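**Section 4 – Bench lamp and stitching station, first set-up**

Read Section 3 first if the arm isn't on the post yet. Arm has to be clamped before anything gets plugged in.

You need: Skutico lamp head, arm, clamp with both pads, power brick, the flat hex key from the small bag. Non-slip mat. Practice tissue stays in the fridge until step 9.

1. Clear the bench back to the wall. Wipe down, let it dry.
2. Clamp goes on the long side, left of center for right-handers, right of center for left-handers. Pads both sides. No pad = dented bench top.
3. Tighten by hand, then a quarter turn with the key. Stop there.
4. Slide the lamp head onto the arm until it clicks. If it dosen't click the collar is backwards – pull off, flip, try again.
5. Run the cable along the arm through all the clips. Leave slack at the elbow.
6. Plug the cable into the head first, brick second, wall last.

> **CAUTION:** Don't look into the head when switching on. It remembers the last setting, and the last person may have left it on full.

7. Set head height to 300 mm above the mat. Measure from the glass, not the rim.
8. Brightness to 2. Room lights stay on for now.
9. Get the tissue out. Tray under it, always. Pat the surface with gauze, otherwise glare all over and you'll be chasing it with the arm for ten minutes.
10. Tilt the head away from you until your hands stop throwing a shadow across the wound line. Usually less tilt than you think.
11. Lock the elbow. Red tab down.

**Note on brightness.** Full power looks great when you walk up to it and is tiring after half an hour. Pale tissue washes out, and so does light thread. Drop it a step before you go moving the head. Dark braided thread is more forgiving, start beginners on that.

**Note on height.** Below 200 mm the instruments start knocking the glass. Scratched glass isn't covered.

**Checking the light**

Do this once per station, before the first session.

- Tie one interrupted stitch, any thread. Leave the ends long.
- From your normal seat you should be able to follow both ends all the way back to the knot. Can't? Adjust tilt first, then brightness.
- Look at the wound edges. Should be clearly two edges, one line between.
- Now with the room lights off. Same check. If one corner of the tray goes black that's OK as long as you aren't stitching there.
- Write the height and tilt on the station card. Pencil.

> **CAUTION:** Thread offcuts and needles into the sharps tub as you go, not at the end. Red dye stains the mat and the clamp pads, cold water right away, no bleach on the pads.

**Packing up**

Wall plug out first. Let the head cool before you fold the arm, the elbow grease goes runny when its warm. Tissue back in its tray, lid on, fridge. Glass gets a dry cloth only.

If the lamp flickers see Section 7. If it won't hold height it's almost always the collar screw, under the rubber cap.

Tissue, close up: 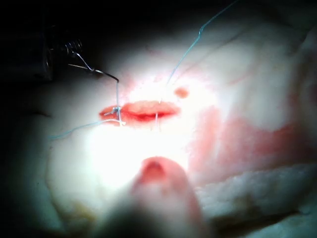
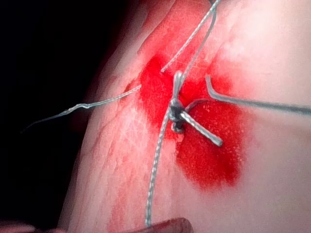
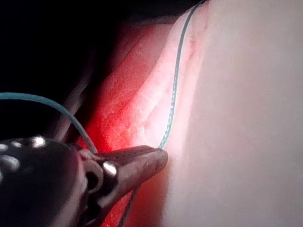 Hanne Overgaard writes that steps 7 and 10 should be swapped for anyone on a low stool, as the tilt changes everything and she ended up measuring the height twice. She also asks whether the older Jurkell clamps fit the post, and wants the pad warning moved up ahead of step 2 – her bench has the dent to prove it.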